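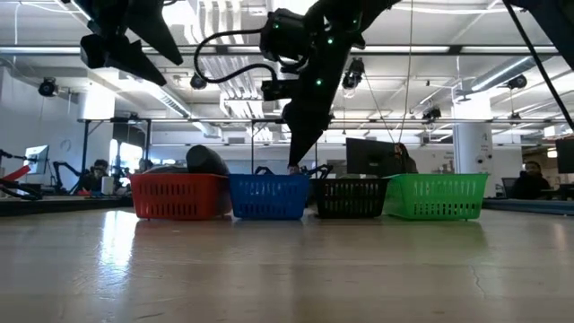
Speaker notes - Tromthorpe bypass, public meeting, 10 Nov 2021

Print | E-mail | 8 comments

1. Opening

Thank Edit Borbély for chairing. Say who I am and that I speak for the residents' group, with no party behind me. Ask people to hold questions until section 4.

Start with the vote. The council approved the bypass on the northern route. Mariann Illés moved the motion and Kálmán Szekeres spoke against it. Both are in the room tonight, so keep it fair.

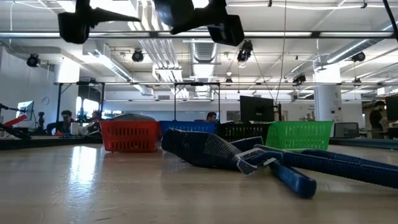

The northern route passes 237 homes. The southern route would have passed fewer, but it crosses the Dultberg flood meadow and costs more to build. Say this early. People on our side don't always like hearing it.

2. What was decided and what wasn't

Decided: the route, the speed limit, the junction at Plollell.
Not decided: noise barriers, the truck ban on Mill Road, who pays for the footbridge.

The petition had 1388 signatures. It needed 500 to be debated, and it was debated, for one evening. Pause here.

Don't read out the letter from Béla Dobos. He has asked for it back - he wants to change the second page.
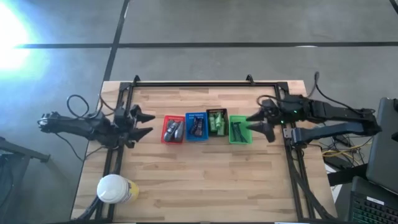
If someone brings up the airport road, say it is a separate plan with separate money, and move on. We lost twenty minutes to it last time.

3. What we are asking for

- Barriers written into the contract before work starts
- Truck ban in force from the first day of digging
- Traffic counts published every month, street by street 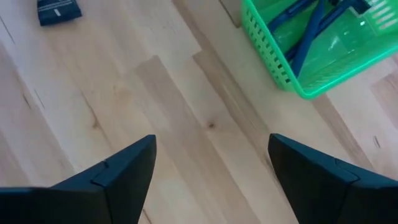 4. Questions

Ferenc Nyitrai has the microphone. One question each, then a second round if there is time.

Likely one: can the vote be reversed? Answer: only by a new motion, and Illés has said she won't bring one. Szekeres may. Let him answer for himself.

Sign-up sheet is by the door. Hall closes at ten.

Share (8) | Print this page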